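October, twenty to midnight

Spent most of the day on the Zirker method again and I still don't believe it. I want to write down why while I'm cross, because by tomorrow's meeting I'll have gone polite.

The claim, as Iara Gaete put it this morning with the slides up: take 30 demonstrations done by a person, chop each one into short pieces, shift the pieces to suit wherever the objects happen to be in a new kitchen, stitch them back together, and run the lot in simulation. Keep the ones that succeed, bin the rest. From 30 you get as many as you have patience for. Train on those and the policy does better than one trained on the 30 alone. Well, yes. I'd be worried if it didn't. What I keep asking is what else it does better than, and so far the answer is a shrug and a bar chart.

We have 544 generated runs that passed the success check. I asked how many were tried to get there and was told it was "in the logs". It probably is in the logs. I'd like it in the paper. If the easy layouts pass and the awkward ones fail, then the set we train on is a set of easy layouts, and then we test on layouts drawn from the same generator and congratulate ourselves. Said this at lunch. Iara said I was describing a known limitation. I said a known limitation was still a limitation, and then my soup was cold and I was in a mood.

After lunch I sat down with the replays and made myself go through them slowly, which I should have done last week instead of reading the summary numbers. The kitchens are good, I'll give Ritcombe that. They've improved the counters enormously since the spring, the marble one especially, and the burners look like something you could cook on. Grey cupboards, cream wall behind, a can and a carton out on the worktop. It is very easy to look at a kitchen that nice and forget that the friction on the carton is a number I typed in myself one afternoon.
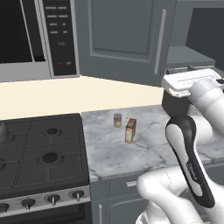
What bothers me most is the stitching. At the join between two pieces the arm has to get from where one ended to where the next begins, and the method fills that in with a straight interpolation. Fine in open air. In the replays I watched there were joins where the arm more or less hesitated, then swept across in a way no person driving it would ever choose. The policy learns that too. Watch enough of its rollouts and you start to see the same odd pause in the same part of the task, and it can't have got it from the original 30 because I did half of those and I don't pause there. (I bump things, but I don't pause.)

Then there's the success check itself. It looks at where the object is at the final step and nothing else. So a run where the carton gets shoved most of the way and happens to end up inside the tolerance counts just the same as a clean pick. I found 14 like that before tea and stopped looking. 14 out of 544 is nothing, Iara says, and she may be right, but I wasn't going through them in order and I wasn't being thorough, so I don't know what it's 14 out of. Must do it properly. Must write down which ones this time.

Makhubela's group ran something similar on the Rutach benchmark and their gain was smaller than ours. The charitable reading is that our generator is better. I can think of a few less charitable ones, and the first is that we tuned the segment boundaries by hand while looking at the test kitchens. I know we did. I was in the room – I was the one saying "a bit earlier".

To be fair to it, and I am trying: the comparison against 420 plain replays with noise added did come out in favour of the stitched set, and that was the test I'd asked for in the first place, expecting it to lose. It was a single seed. I've asked for more. If the gap holds I'll have to eat some of this, and I'd sooner do it in here than in front of the whole group.

Left a job running before I came home: same training code, same size of set, but with the layouts picked so that the hard corner near the hob gets its share. Had to lower the batch size to fit alongside somebody else's run, so it'll be slow.

Things to raise tomorrow. The number of attempts, and I won't accept "logs". Whether the check can look at contact as well as final position. Who set the tolerance, and please let it not have been me. Also need to ask Iara for the old boundary file before she tidies the folder again.

Knee sore from the bike. Bed.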